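When a robot joins the office

Lots of people work in offices. They answer letters, fill in forms and carry folders from one desk to another. Some of that work is the same every day, and robots are starting to help with it.

At Panex, a firm that looks after records for other companies, the post room handles 475 folders and parcels in a busy morning. People used to do all the lifting and sorting. Now 2 robots share the job.

Picking up a folder is easy for you. You have been practising since you were a baby. A robot has to work out where the folder is, which way round it lies and how hard to press. If it presses too hard, the cover could get marked. If it presses too softly, the folder slips.

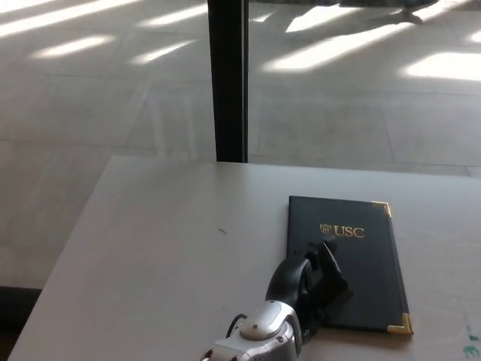 Jeanie MacBrayne says the folders were never the part of the job she liked. Her back used to ache by lunchtime, and she would rather talk to customers on the phone. What she does miss is the chatting, as the post room is quieter with fewer people in it.

Jobs change when robots arrive. At Panex, 9 people had to learn something new. A few learned how to check the robots and stop them safely. Others moved to different desks. Calum Pollock found the training hard and asked to do it twice.

Some jobs can disappear too, and that worries people. It helps if workers are told early and can say what they think.

Words to know
Automation: using machines to do work that people used to do.
Post room: the place where letters and parcels are sorted.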